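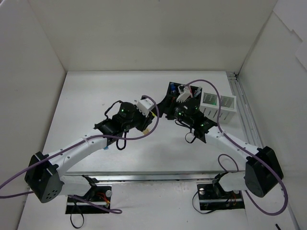
Widad Tannous writes that she bought the first edition for the cast index and ended up using the production notes more, and asks whether the new edition still lists directors separately from writers. It does. Directors, writers and story editors each have their own index, and an entry with a disputed credit appears under every name claimed for it.

Numton Reference
The Unaired Pilot: A Guide to Television Series That Were Shot and Never Shown
Second edition, edited by Samira Twal and Imad Saliba

Product type: reference book with two data discs
Format: hardcover, sewn binding
Entries: 138
Coverage: English-language television drama and comedy, from the start of regular filmed production to 2000
Discs: 2 (searchable text; credits database)
Indexes: 6 (title, performer, director, writer, story editor, studio)
Availability: in stock, ships from Flindport

Overview
The guide covers pilot episodes that were completed, delivered and then left off the schedule. Pilots that were later broadcast as stand-alone movies are excluded, as are pilots reworked into the first episode of a series. Scripts that never reached production are also excluded, except where test footage was shot with the principal cast in costume. These cases are marked with a dagger next to the title.

Each entry gives the working title and any alternate titles, the production company, the cast in billing order, the running time where a print or script timing exists, and the present location of surviving elements. A note follows on how the project was developed and at what stage it was dropped. Notes vary in length. Science fiction and western pilots tend to have the longest ones — sets and costumes were expensive, so more paperwork was kept.

Changes from the first edition
The cutoff has been moved forward to 2000. Running times are now given in minutes and seconds. The studio index has been rebuilt so that companies that merged or changed names are cross-referenced in both directions. Several entries in the first edition rested on a single trade notice and have been removed; they are listed by title in an appendix, with the source of the original claim.

The chapter on anthology series has been rewritten by Jihad Sleiman. Corrections received up to Jan 5, 2019 are included.

Data discs
Disc one holds the full text of the book as searchable pages. Disc two holds the credits database as plain delimited text, which opens in any common spreadsheet program. No installation is required. The discs contain no video. Buyers looking for the pilots themselves should check the holdings line in each entry, as most surviving prints can be viewed only by appointment.

The database uses the same entry numbers as the printed book. First-edition numbers are carried in a separate column, so existing citations can be converted.

Sources and method
An entry requires at least two independent records that the pilot was finished. Acceptable records are call sheets, lab receipts, music cue sheets, residual statements and viewing copies. Interviews are used for background and are cited by speaker, but do not count toward the minimum. Where accounts differ, both are given.

Related items
Bitar Index to Television Theme Music: companion volume, same page size, sold separately.
Zerkura Storage Case: holds the book and both disc sleeves upright. The first edition also fits, though the case closes less firmly around it.

Ordering notes
Libraries may order the book without discs; use the library form and leave the disc line blank. Replacement discs are supplied at cost on return of the damaged one. Disc sleeves are packed inside the back cover and should be removed before the book is shelved under pressure.

Corrections for the next printing should be sent to Dagmar Baláž at the Flindport office, with the entry number in the subject line and a copy of the supporting record. The next correction sheet will be issued in July and mailed free to registered owners.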